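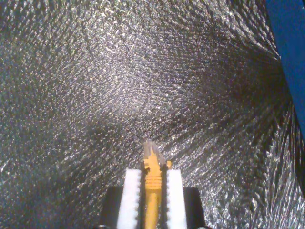 About Urkeck

Urkeck supplies, labels and tests network cabling for schools, clinics and small offices in Stusenport and the surrounding district. The company was established by Salamatu Asamoah and Relu Grecu, who remain its directors.

Our workshop prepares patch leads in a range of colours and lengths. Each lead is checked at both ends for the seating of the plug, the condition of the latch and the fit of the boot, and is then tested before dispatch. Leads that fail are re-terminated or recycled. Standard orders are packed in cartons of 40.

Kwadwo Tsikata manages the workshop and Jade Kowalchuk is responsible for customer enquiries. Some 80 organisations currently hold a service agreement with us - the longest standing being the Gbeho Community Clinic.

The trade counter is open on Thursday until 2 pm. Visits at other times are by appointment.

Share this page (2)

This website uses cookies to improve your experience. Accept | Manage preferences

Recent items
Choosing a lead length for wall cabinets
Carkus depot: December trading hours
Returning unused cable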